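The Government of Prerkomby

45 shares

The coalition agreement was finished except for Clirnska. Clirnska was a lake, or had been when the agreement was begun, and both parties had promised at the election to do something about it. Attila Szűcs had promised to drain it. Dezső Kocsis had promised to name it a national treasure. Neither of them had been there, and I knew this because I kept both their diaries. The old secretary had resigned in January and the parties were splitting the cost of me.

We met in the upstairs lounge of the Hanrahan Hotel, where the carpet had been chosen to disguise gravy. Kocsis sat with his back to the radiator. He led the Progressive Union, which had twenty-six seats and a flag. Szűcs led the Farmers' and Ratepayers' League, which had twenty-five seats and owned the building the Union rented. In a chamber of 51 you'd think the first man could simply govern, but one of his twenty-six had moved to his sister's place overseas and kept sending postcards in support. 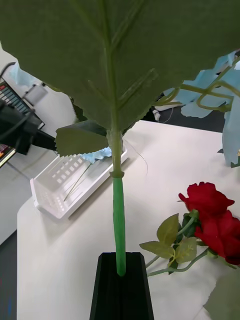
"What happens if we don't sign by midnight?" Kocsis asked.

"The Governor calls another election," I said, "and the two of you pay for it out of party funds."

They both looked at the biscuits.

"Let us return to the lake," said Szűcs.

Szűcs spoke the way other men fill in forms. He'd been a surveyor for most of his life and had come to politics over a boundary dispute with a church. His party loved him for it. At rallies he read out drainage figures and people wept, or at least the older ones did, remembering drains. He now put on his second pair of glasses, took up the draft and began at the preamble.

"We've agreed on the preamble," said Kocsis.

"I should like to go on agreeing with it," said Szűcs, and read it aloud.

Kocsis was the better company. He had a fine voice and a habit of laying his hand on your forearm when he was about to let you down. During the lean years he'd gone on the wireless every evening and told the country to hold fast, and the country had, mostly to its furniture. Now the lean years were over and people wanted to know about pensions. He found this very hurtful.

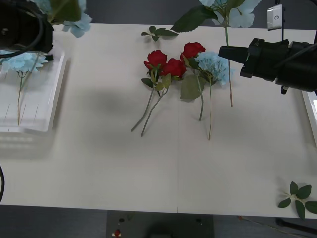 Artificial hydrangea, pale blue, in a white tray.

By nine they had got the lake down to a paragraph. It would be drained in principle. It would be treasured in practice. A body would be set up to examine where principle ended and practice began, and it would report to a minister, and the minister would be from whichever party didn't want him.

"There's the matter of Gretix," said Szűcs.

Gretix made pumps. It had made a donation as well, 250 crowns to each party, and had asked for nothing in return except to be told what depth the lake was.

"They're a respectable firm," said Kocsis.

"They're my brother-in-law's firm," said Szűcs.

"I meant it as a general remark."

I was sent to telephone the Lands Office about the depth. The Lands Office was shut, but the night porter there was a helpful man and went down the hall to look at the map for me. He was gone long enough that I ate my sandwich. When he came back on the line he said Clirnska was marked on the map as a paddock.

"Since when?" I said.

He said it looked like good ink.
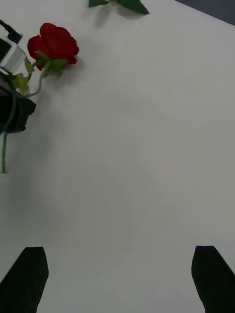 4 min read

I've been asked, by people who write books about it, why I didn't go straight back upstairs and tell them. I can only say I'd worked for politicians before. I sat in the telephone booth and thought about my rent, half of which came from each of them. Then I went and asked the barmaid, who was a Clirnska girl, and she said there'd been no lake there in her lifetime. Her grandfather had drained it. He'd wanted somewhere to put the goats.

"Did he tell the government?" I asked.

"Which one?" she said.

It was a fair point. We'd been through a few.

When I got back upstairs the two of them had their jackets off. They had been arguing over the pier. Kocsis wanted a pier 440 feet long, with a bandstand at the end of it, so that people could enjoy the lake while it was being examined. Szűcs would go as far as a jetty. There was real colour in his cheeks, and he'd pulled off the second pair of glasses and was pointing with them.

"Well?" said Kocsis. "How deep is it?"

"It varies," I said.

Szűcs wrote that down.

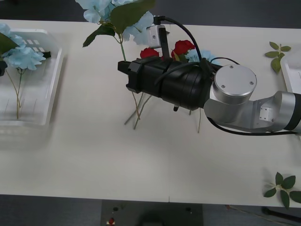
SHORT FICTION

They signed at ten to midnight. Kocsis used a fountain pen and Szűcs used the pencil he'd been working with, then went over it in ink. The Governor's man, who'd been asleep in the cloakroom, witnessed both signatures and asked whether there was any pie left.

It was the longest government we ever had. The lake portfolio went to the member overseas, who accepted by postcard. Each year the estimates came through my office with a line for the upkeep of Clirnska, and each year the Union complained it was too little and the League complained it was too much, and they met in the middle and shook hands. The pier went up in the third year. I took the train out for the opening, stood on the bandstand in my good shoes and looked down at the goats.

"Low, isn't it?" said Szűcs beside me.

"It's been a dry spring," I said.

He nodded and got out his pencil.

12 comments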